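Grabar voz en el taller con el móvil o con grabadora de bolsillo: notas prácticas

Quien documenta trabajos de taller por voz suele perder material por tres vías: la aplicación se detiene al entrar una llamada, el archivo queda guardado en un formato que el equipo de destino no abre, o el ruido de fondo tapa las medidas dictadas. Estas notas recogen el procedimiento que se sigue en el taller Janer para dictar partes, inventarios y secuencias de montaje.

Antes de grabar

Activar el modo avión. El modo «no molestar» silencia el aviso, pero en algunos teléfonos la llamada entrante interrumpe igualmente la captura.

Comprobar el espacio libre. Un archivo WAV mono a 48 kHz y 16 bits ocupa algo menos de 6 MB por minuto; en estéreo, el doble. Para voz hablada el estéreo no aporta nada.

Desactivar el ahorro de energía. Ciertas versiones cierran los procesos en segundo plano al apagarse la pantalla.

Si se usa tarjeta externa, formatearla en la propia grabadora y no en el ordenador. Las grabadoras Clamar antiguas solo reconocen FAT32 y parten los archivos al llegar a 2.048 MB. Los fragmentos se numeran de forma correlativa y se unen después sin pérdida, siempre que no se hayan renombrado.

Colocación del micrófono

A un palmo de la boca y desplazado hacia un lado, fuera del chorro de aire. Las pes y las bes dictadas de frente saturan la entrada y no se arreglan con filtros.

No apoyar el teléfono en el banco. La vibración del compresor o del taladro de columna se transmite por el tablero y aparece como un zumbido grave. Un retal de fieltro doblado debajo basta en la mayoría de los casos. La espuma de embalaje fina se comprime y deja de aislar a los pocos días.

En bolsillo de pecho, el micrófono hacia arriba y la tela sin rozar la rejilla. Los monos de algodón grueso hacen más ruido que los de poliéster.

Nivel

Ajustar con la máquina más ruidosa en marcha y hablando al volumen real de trabajo. Picos en torno a -12 dB. El control automático de ganancia debe quedar desactivado: en las pausas sube el fondo y al volver la voz la recorta.

Filtro de graves en 80 Hz si el equipo lo permite. En la Clamar de dos botones el valor es fijo, 81 Hz según su hoja técnica, y se activa manteniendo pulsado el de pausa al encender.

Dictado de medidas

Decir primero la pieza, luego la cota y al final la unidad: «larguero izquierdo, largo, seiscientos doce, milímetros». Los números que se confunden al oído (sesenta y setenta, dos y doce) se repiten cifra a cifra. Si hay error, no borrar: decir «corrijo» y dictar la cota completa otra vez.

Dejar dos segundos de silencio entre piezas. Facilita el corte automático por silencios en Trisex, con umbral de -40 dB y duración mínima de 1,5 s. Con una duración inferior, el programa parte las frases por la respiración.
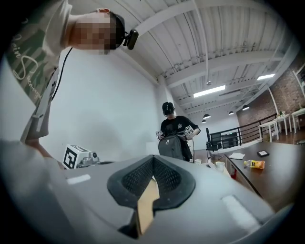

Última modificación de esta página: diciembre, rev. 2 (Yusuf)

Archivo y copia

Descargar el mismo día. La numeración de la grabadora vuelve a empezar al cambiar las pilas y los archivos nuevos pueden coincidir en nombre con los anteriores.

Nombre de archivo: código de trabajo, guion bajo, número de toma. Sin tildes, eñes ni espacios. La fecha se toma de los metadatos, por lo que conviene revisar el reloj del aparato después de cada cambio de pilas.

Conservar el WAV original y trabajar sobre una copia. Para enviar, AAC mono a 64 kbps; por debajo, las eses se degradan y la transcripción automática empeora.

La copia semanal se lanza el viernes, al cerrar el taller. Verificar por suma de comprobación y no por tamaño. El último recuento del archivo de voz daba 2.013 tomas, y el listado completo está en la hoja «tomas» del servidor.

Limpieza del equipo

Rejilla del micrófono: pincel seco de cerda blanda, con la rejilla hacia abajo. Nada de aire comprimido, que empuja el serrín contra la membrana. Los contactos de las pilas se limpian con alcohol isopropílico y bastoncillo, con las pilas fuera. Retirarlas también si la grabadora va a pasar más de un mes en el cajón.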